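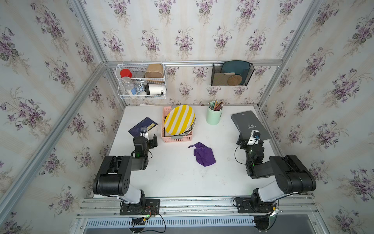 写真提供：Cinmont 308号室 共用フォルダ

二月　午前九時から　Loltetti作業ノート（食器と卓上の片付け）

昨日の続き。皿の置き方の見直しと、卓上の物の住所決め。住所決めという言い方は前のページで自分が使ったもので、読み返すと大げさだが、代わりの言葉を考えているうちに昼になりそうなのでそのまま使う。

まず壁紙の件から。すみれの壁紙に替えてから、部屋に入ってくる人が必ず一度は黙る。それから「かわいいですね」と言う。間が空くところまで毎回同じなので、こちらも「Nindusowの見本帳にあったやつです」と毎回同じ返事をしている。見本帳では小さな四角に切ってあって、もっと控えめな柄に見えた。三方の壁に張ると、祖母の家の客間に下宿した気分になる。アルミの柱との相性は、慣れた、とだけ書いておく。

壁紙の良い点は、皿の柄がどれほど賑やかでも負けないこと。悪い点は、皿の柄がどれほど賑やかでも負けないこと。白い皿だけを使っていた頃は、机の上で皿が迷子になると文句を言っていた。柄物を入れたら今度は背景と皿が張り合う。次に替えるときは無地にしたい、と先月のノートにもある。先月の自分は正しかったが、注文書を書いてはくれなかった。

吊り物の割り当て

後ろの壁のレールに物を吊るようにしたのは正解で、机の面がだいぶ空いた。左が白いワイヤーかご、右が黒いメッシュの書類立て。書類立てには書類が入っていない。入っているのは板と、籐のコースターである。買うときの名目は書類用だったので、会計上は今も書類立てだと思う。

板の類を立てて入れるにはとても具合がいい。深さがあるから倒れないし、濃い色の丸みのある板を奥に入れて、薄い色の板とコースターを手前にすれば、どれも取り出すときに他を動かさずに済む。この並びで固定とする。奥の板を手前に戻す人がいるので（筆跡のない犯行だが、心当たりはある）、並びをここに書いておく。

白いかごのほうは、いまだに方針がない。赤い蓋の瓶、透明なボトル、缶、茶色い紙の容器、それにマグ。食品棚のつもりだったのか、流し台の脇のつもりだったのか、最初に吊った人の考えが中身から読めない。最初に吊ったのは私である。

とくにマグ。横倒しで入っていて、外から読めるのは「OD」だけ。立てて入れようとすると隣の物が場所を譲らず、寝かせると収まる。収まってしまったので誰も直さない。カップの正しい姿勢について六分ほど議論したが、飲み物が入っていない限り姿勢は自由、ということで落ち着いた。かごの品目は今月中に見直す。紙の容器は別の棚でもいいはず。

皿のこと

今日の本題。桃色の穴あきかごに皿をどう入れるか。

案その一は立てる。二枚くらいまでなら見た目もよく、水切りかごらしい顔になる。ただし、かごの中に仕切りがない。仕切りのないかごに皿を立てるのは、壁に寄りかかって眠るのと同じで、できるが長くは続かない。斜め縞の丸皿は比較的おとなしい。黄色と白の縞なので、傾くとすぐ分かるのも助かる。角皿は角で立つか辺で立つかを自分で決めようとするところがあり、気が抜けない。

案その二は重ねる。丸い皿を下、角皿を上。安定はこちらがずっといい。難点は、角皿の角がかごの縁に当たりそうになることと、下の丸皿を使いたいときに上を全部どけることになること。家の食器棚で毎晩起きている問題が、そのまま職場に引っ越してきた。

重ねる順番についてのメモ：
花の角皿を上にする。手描きの花なので、上に物を載せてこすりたくない。見栄えのためと言う人もいるが、見栄えも理由のうちに入れてよいことにする。
縁に格子柄のある丸皿は下。頑丈そうな顔をしている。
縁の濃い皿はいちばん下か、別置き。
重ねるのは四枚まで。前の部屋の棚にも同じ決まりがあり、決めた理由を覚えている人はもういないが、破ったときのことは皆が覚えている。

角皿は私がいちばん気に入っている皿で、この班では公然の秘密になっている。焦げ茶の縁にクリーム色の釉、花が赤と黄色、それに水色がひとつ。線が少し震えているところがいい。家に持って帰らないように、と釘を刺されたのは冗談だと思いたい。
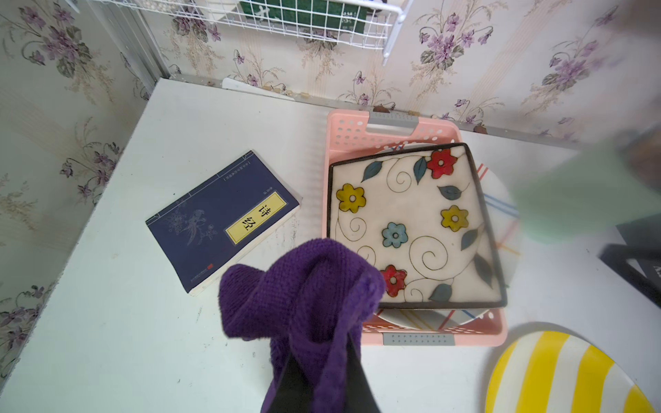

本の置き場所

『诗经』の文庫。いや、判型を測っていないので文庫と書くのは正確ではない。紺の表紙の、紙表紙の本。机の左側が定位置になってから長い。

もともとは「台所の机には、料理と関係のない物がひとつは載っているものだ」という意見があって置かれた。反論はなかった。全員の家の食卓に、思い当たる物が載っていたからだろう。うちの場合は電気料金の通知と、使い道の分からないネジである。それに比べれば古代の詩集は品がよい。

皿を扱う場所のすぐ横に本があるのはどうなのか、という話は残っている。濡れた皿を運ぶ日は本を先にどかす、と手順に書くべきだ。今は書いていないので、気づいた人がどかし、気づかない人はどかさず、どちらも戻すときには斜めに置く。まっすぐ置かれているのを見た覚えがない。斜めが定位置ということにすれば、片付けの達成率は今日から上がる。

誰か読んだかと聞いたら、表紙は読んだ、という返事だった。私も序文の途中で止まっている。昼休みに続きを読もうと思って机のところまで行き、皿の並びが気になって直し、昼休みが終わった。

壁際に寄せてある小さな白い札のような物も、どこの何なのか調べて記録すること。捨てるのはその後。前に似たような紙を捨てたら、棚の耐荷重の控えだった。

鉛筆立てと、その周辺

薄緑の筒。色のついた細い物をまとめて差してある。色が多くて楽しげだが、必要なときに欲しい色が手前にあったためしはない。

筒は倒れやすい。軽い筒に長い物を束で差せば倒れるのは道理で、底に重しを入れるか、丈の低い容器に替えるかの二択になる。重しの案はビー玉、小石、使わなくなったナットの三つが出た。ナットは確実に余っているが、筒の底からナットが出てくる机は、食卓というより工場に近い。ここは工場に近い場所なので、そう書いても文句にならないのがつらいところだ。

倒れた場合にどうするかも決めていない。起こしてから続けるのか、そのまま続けるのか。家ならたぶん、手が空いた人がぶつぶつ言いながら起こす。ぶつぶつの部分は手順書に書かなくてよい、とのこと。

布のこと

紫のマイクロファイバーはLãで買い足したもの。店では藤色と呼ばれていたが、この部屋に来た途端に壁紙のすみれの仲間入りをした。狙って揃えたのかと聞かれたときは、曖昧に笑っておいた。狙っていない。残っていた色がこれだった。

布は畳むか、丸めて置くか。畳むほうが当然きれいで、最初の一回は全員が畳む。二回目からは置き方に人柄が出て、三回目には人柄もなくなり、ただの山になる。片付けの記録としては三回目あたりが実情に近いと思っている。畳んだ布の写真ばかり残すと、後で見る人が私たちを買いかぶる。

置き場所はかごの手前が無難。皿を拭いてすぐかごに入れるなら、布とかごは近いほうがいい。近すぎると布がかごの角に乗り上げて、次に皿を入れる人が最初にやる仕事は布をどけることになる。手のひらひとつぶん離す、という目安を書いておくが、

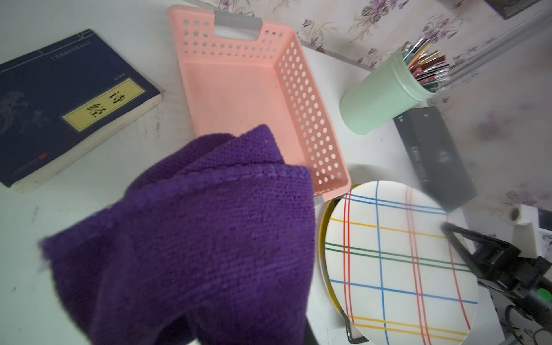
手のひらの大きさは人によるので、目安としては弱い。机にテープで印をつける案もある。ただ、テープの印は増える。前の机は最終的に印だらけになり、印の意味を説明する紙を貼り、その紙の位置を示す印までついた。今回は印なしで粘りたい。

かごから皿を全部出したときの行き先も問題になる。右手前に重ねておくのが自然で、実際にそうなりがちだが、そうすると箱物や筒と場所を取り合う。先に皿の行き先を空けてから出す。こう書くと当たり前のことで、当たり前のことほど書いておかないと私が忘れる。

かごについて追記。持ち手のところの灰色の部品は外れるのかどうか、洗うときに毎回みんなが引っ張ってみて、毎回やめる。外れる物なら外して洗いたいし、外れない物なら引っ張るのをやめたい。箱に説明が印刷してあったはずだが、箱は潰して出した。潰したのは几帳面だからで、読まなかったのも同じ人間である。

穴あきなので下に水が落ちる。白い天板の上に直接置いているから、水を扱う日は受け皿か布を敷くこと。敷くとしたら紫の布しか手元になく、そうすると拭く布がない。布の追加を買い物メモへ。できれば紫以外で。

午後の部　午後四時まで

花の角皿を立てた状態で見直した。平らに置いたときは花の絵ばかり見ているが、立てて横から眺めると縁の作りのほうが気になってくる。縁の焦げ茶は角度によってよく光る。絵のほうは平たく潰れて、赤い花がかろうじて花に見える程度。表から見た印象で「柄で向きが分かる」と書いた昨日の行には線を引いた。立てた皿の向きは縁で見分けるしかない。

釉の光り方は照明次第のところがあり、明かりの下で傾けると面の一部が白く飛ぶ。汚れが残っているかどうかを光らせて確かめるのは家でもやる方法で、便利だが、光っている部分の柄は読めなくなる。確かめるときは少しずつ傾けて、光る場所を動かしながら見ること。喫茶店でグラスを透かしている人の、あの手つきに近い。真似をすると急に仕事ができる人になった気がする。

持つ場所は、花のある面に深く指をかけるより、下の縁寄りを挟むほうが好みだ。手描きの絵に触りたくないという私情が入っている。私情だと自覚して書いているので、反対の人は欄外にどうぞ。

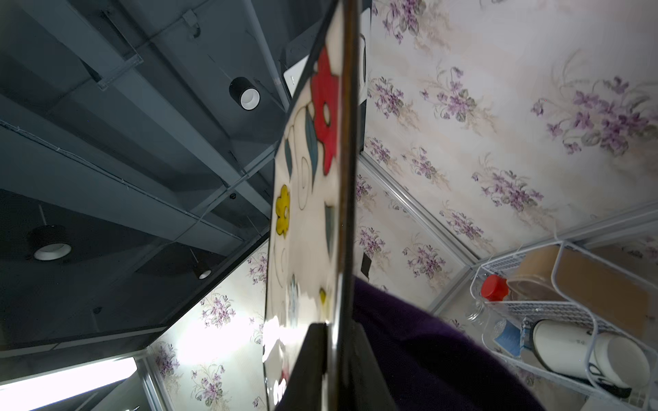

欄外にさっそく鉛筆で書き込みあり。皿は使う物なので触ってよいと思います、それより皿より先にマグをどうにかしてください、とのこと。字が小さいわりに筆圧が強い。

おっしゃる通りなので、マグの扱いを本日の議題に戻した。レールにフックを足して吊る案がいちばん現実的だと思う。取っ手で吊れば横倒し問題は消えるし、かごの中も少し息がつける。ただしレールの右側は書類立てが占めているから、足すなら中央寄りになり、そうすると皿のかごの真上にマグが来る。落ちたときのことを考えると気分が暗くなる配置で、鉛筆の人にも意見を聞きたい。

マグを下げて代わりに何か低い物を入れる案もある。湯呑みはどうか、と言いかけて、湯呑みを買えばその置き場所を決める会が始まると気づいて黙った。

未決のまま残ったこと

かごに皿を入れるとき、立てるか重ねるか。今日の感触では、入れる皿が少ない日は立て、多い日は重ねる。どちらかに決めろと言われれば重ねるほうだが、立てたほうが写真うつりはいい。

花の角皿を立てる場合、どの辺を下にするか。絵に上下があるのかどうかで意見が割れた。私は赤い花が上だと思っていて、根拠はない。

筒の重し。ナットが優勢。

壁の下のほう、天板のすぐ上に茶色い小さな点がある。染みか何か分からないが、壁紙を張った日にあったかどうかも分からない。張った日の写真を探す。拭いて取れるかは目立たない隅で試してから。この壁紙に目立たない隅があるのかという疑問はひとまず措く。

買い物メモ
布（紫以外）
レール用のフック、様子見でひとつ
皿立て。かごの中に入る幅のもの。先に内寸を測ること。前回は測らずに買ったため、立派な皿立てが今も上の棚で書類を支えている
ビー玉は保留

机の上は出しっぱなしで帰らず、皿はかごへ、布は畳んで角のところへ。畳むのは明日の朝に見られるからである。本は斜めのまま。フックの件はNindusowに在庫を聞いてから、次のページに書く。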